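Teaching the arm to pick, part 2 (long one, sorry)

Back on the bin picking thing. Coffee first, then notes, then I really have to go.

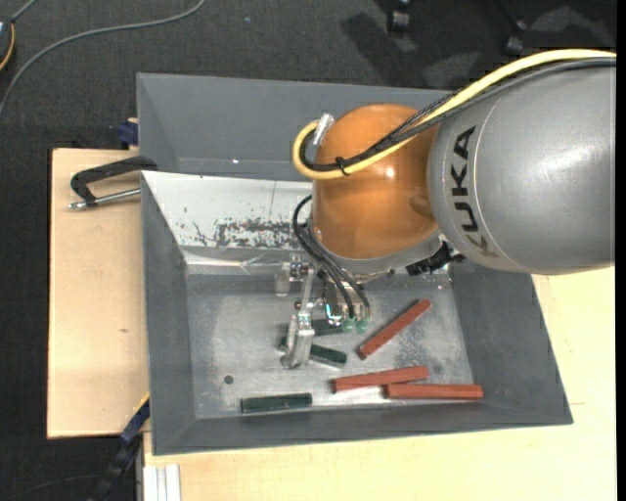

Do you need to know how to program to teach a robot this way?

Mostly you need patience and a steady hand. There's code underneath, and somebody had to write it, but the person giving the demos just drives the arm through the job and the software keeps the record. My first decent demo came before I'd read a single line of the control code. Still haven't read all of it.

OK so. Where we are.

The job is bars out of a bin. Green ones and red ones, the reds are longer. Pick one, lift, set it down in the other bin, go again. Sounds like nothing. I figured an afternoon. It's June now and I started when there was still ice on my windshield.

Two ways I've been showing it. First is by hand, you grab the wrist and push the arm where you want it. Feels great, very direct, you get a real sense of the angles. But your hands are in the way and you end up leaning over the bin with your elbow out like a chicken. After a while my demos all had the same lazy curve in them, coming in from whichever side my shoulder liked. The arm learned my shoulder.

Second is remote. Sitting back with the controller, small moves, watching the fingertip. Slower at first. Much slower. Haiyan Liao told me to stick with it until it stopped feeling like parallel parking a bus, and that took me 36 demos. I kept them all, even the ugly ones. Maybe a mistake? More on that below.

Stuff I've learned, no order:

Go down slow near the floor. The metal finger does not care about your feelings and neither does the bin.

Bars near the wall are the worst. Front wall especially. You come in straight and there's no room, so you have to tip the approach, and if you tip it differently every time the thing has no idea what you want. Pick one way. Do it that way. I did not do it that way.

Bars touching each other are second worst. I kept grabbing the top one in a hurry and nudging the other. Now I pause over the pair before commiting. The pause shows up in the replay too, the arm sort of hovers there like it's thinking. It isn't thinking, it's copying me dithering.

Hoses and cables. Don't spin the wrist all the way around just because you can. Unwinding it mid-demo wrecks the recording.

Clamp your bins. Then check the clamps. One slipped bin in the spring cost me a whole morning, every pick after it was off by a hair and I blamed the software until lunch.

About the ugly demos. Went back last night and sorted them, good pile and bad pile, and trained on just the good pile. Then on everything. With everything in, it got 81 percent of its picks. With the good pile only it did worse on the wall bars, which suprised me. My guess is the ugly ones had more recoveries in them, me missing and backing off and trying again, and it needed to see that. Could be wrong. Only ran it the one time each, so don't quote me.

Also tried handing the controller to my nephew, who plays a lot more games than I do. He was better than me in 3 tries. Annoying. His demos are very smooth and very fast and I'm not sure they mix well with mine, the arm may end up with two personalities. Will look into it.

Next up: more wall picks, by remote only, same approach angle every time, I mean it. Then mixed piles, reds lying on greens. Somebody asked in the comments about the grip force settings, I have them written down on the back of an envelope and will type them up once I find the envelope.

Gotta run, the parts store closes at 5.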